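Notes on swapping the cell in a bench scale, written up quick before I forget. Applies to the single point type, one cell in the middle, platform on top. Not for floor scales with four corners, thats a different job.

## Before you open it

Unplug. Pull the battery too if there is one. Take the pan off and write down what the display says with nothing on it. Worth having later when you're trying to work out if the old cell was dead or just bent.

Check the new cell against the old one:

- same capacity, stamped on the side
- same hole spacing, same thread
- four wire or six wire
- cable long enough to reach the board

Capacity is the one people get wrong. Walter Ayala ordered a bigger one for the shipping counter at Winusberg thinking bigger was safer. Scale worked, readings jumped all over on small parcels. Too big a cell, not enough signal at the low end.

## Getting the old one out

Four screws through the base, usually hex. Flip the scale on something soft. Undo the two bottom bolts, then the two holding the platform bracket. Keep the spacers! They leave a gap above and below the cell so it can flex. Lose them and the new cell sits flat against the plate and won't read right.

Note which way the arrow points. Arrow on the end of the cell shows load direction, should point down when the scale is right side up.

Snip the cable tie, don't yank the cable.
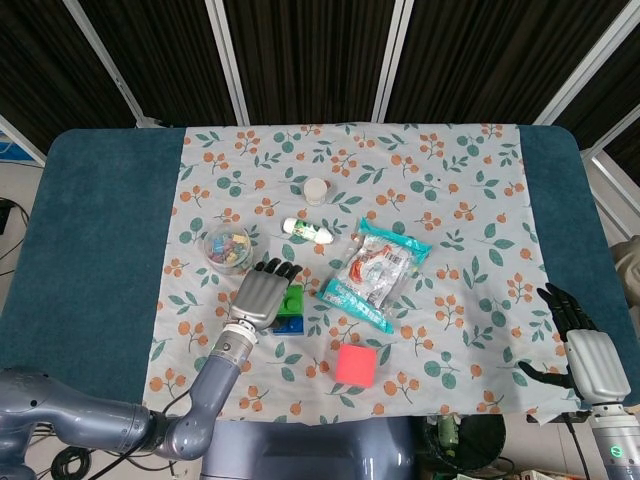 ## Wiring

Common colors, but check your datasheet, I've had a batch where green and white were switched:

| Wire | Goes to |
|---|---|
| Red | Excitation + |
| Black | Excitation - |
| Green | Signal + |
| White | Signal - |
| Bare/shield | Ground |

Six wire cells add two sense wires. If your board has no sense terminals, tie each one to the matching excitation wire.

Meter check before soldering. On the cell I put in last, red to black read 390 ohms and green to white was a bit lower. Yours will differ, go by the sheet. Open circuit on either pair = bad cell, send it back.

Readings go down when you add weight? Signal wires are backwards. Swap green and white.

## Bolting up

Bottom bolts first, finger tight. Then the bracket. Then torque everything evenly, going back and forth between bolts. Use the figure on the sheet. Don't twist the cell by holding the free end while you tighten the fixed end, small ones get ruined that way.

Set the overload stops last. They go under the platform corners, should just clear at full load.

## Calibrating

Let it warm up powered on, I give it 23 minutes which is just how long my lunch is.

1. Hold the cal button, wait for CAL or zero prompt
2. Pan on, nothing on it, confirm zero
3. Put the test weight dead center, type in the value if it asks
4. Wait for stable light, confirm
5. Weight off, should return to zero

Then a corner test. Same weight on each corner in turn. If one corner is way out, look for a loose bolt or a stop touching before you blame the cell.

Display resolution on mine is 3,000 divisions. Don't set it finer than the cell class supports, the last digit will just wander.

If the scale is used for selling by weight it needs to be re-verified and sealed before it goes back into use. Call your local office, Pirjo Oksanen did ours and wanted the cell serial number so keep teh box.

Updated June 15, 2018, added the six wire bit.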